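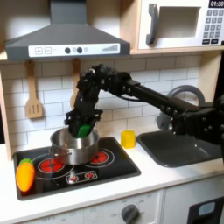
Minja play kitchen: stovetop with red burners, steel cooking pot, toy carrot, sink and tiled backsplash.

PRALLIS PRESENTS MINJA, A PLAY KITCHEN THAT CHILDREN CAN SHARE

LORKHAM, October 14, 2018 - Prallis, a maker of furniture and play equipment for kindergartens, today presents Minja, its new play kitchen for children from three to six years. Minja will be delivered to the first customers in March. Orders are accepted from now on.

The kitchen was developed in our workshop in Lorkham during 11 months. We wished to make a kitchen which looks like the one that the child knows from home, and which is also strong enough for a group room where it is used every day by many children.

The cooking area of Minja is a glossy black stovetop, set into a white countertop. The burners are painted in red with a white ring, so a small child understands at once where the pot must go. Near the front edge there is a small control strip in the same colors. The stovetop has no electric parts and needs no batteries.

To the right of the stove is a sink. It is a recessed basin with rounded corners in dark gray, and behind it stands a gray faucet with a curved spout. The sink can be filled with a little water if the kindergarten allows this. When water play is finished, the basin is lifted out and emptied by an adult.

The back wall is covered with white rectangular tiles and gray grout lines. We have discussed this wall for a long time. Our earlier kitchens had a printed wall with pictures of shelves and spices, and many teachers told us that the children looked at it one time and then forgot it. The tiled wall is quiet. It gives a background to the play and leaves the children to decide themselves what kind of kitchen it is. In one of our test groups it was a restaurant in the morning and a hospital kitchen after lunch.

Cooking with a real pot

With Minja we deliver cookware of metal. The cooking pot has a brushed silver surface and a small handle at the side. Plastic pots are lighter, but the children in our tests went again and again to the metal one. It makes the right sound when something falls into it, and it is not too heavy for a child of three years to carry with two hands.

The toy food comes from the Pomusent series, which is already known to our customers. Among the pieces is a plastic carrot, orange with a green leafy top. Pomusent food has simple shapes and clear colors, and it can be washed in warm water with ordinary soap. All pieces of the series can be bought separately, also when the kitchen is from another maker.

Tested in nine kindergartens

Before we decided on the final form, Minja was used in 9 kindergartens in Lorkham and the surrounding villages. We visited each group and asked the teachers to write down what happened in the kitchen corner. Several changes were made after these visits. The countertop became lower by the width of a hand. The space between the stove and the sink became larger, as two children who cook together need a place to put things down. The first faucet could be turned in a full circle and was often turned too far, so it now stops on both sides.

One question from the teachers was about tidying. In many groups the toy food is collected at the end of the day in one big box, and the next morning it is poured out on the floor. For this reason Minja has an open shelf under the countertop with room for the cookware and a shallow tray for the food. The tray can be pulled out and carried to a table, where the children can sort the pieces or set them out like on a market.

Care and spare parts

The countertop and the tiles are wiped with a damp cloth. Please do not use powder or a rough sponge on the stovetop, the gloss will suffer from it. Faucet, basin, shelf and stovetop can be ordered as spare parts for the full time that Minja is in our catalog, and they can be changed with one screwdriver. An instruction sheet is packed with every part.

Price and delivery

Minja costs 707 dollars. The price includes the kitchen, the cooking pot and a starter set of Pomusent food. Two kitchens ordered together cost 1,418 dollars with delivery to the group room and assembly included. For a single kitchen, the delivery is calculated by distance. Kindergartens in Lorkham can collect their kitchen at our workshop free of charge.

Minja can be seen and tried in our showroom on workdays. Groups of children are welcome if they are announced one week before the visit. For editors, we can send measurements and a sheet with the materials upon request.

About Prallis

Prallis makes tables, chairs, shelves and play furniture for kindergartens and preschools. The workshop, the showroom and the warehouse are located in Lorkham under one roof. The Pomusent series of toy food is also a product of Prallis.

Contact: Prallis Press Office, Lorkham | © 2018 Prallis. All rights reserved. | Back to top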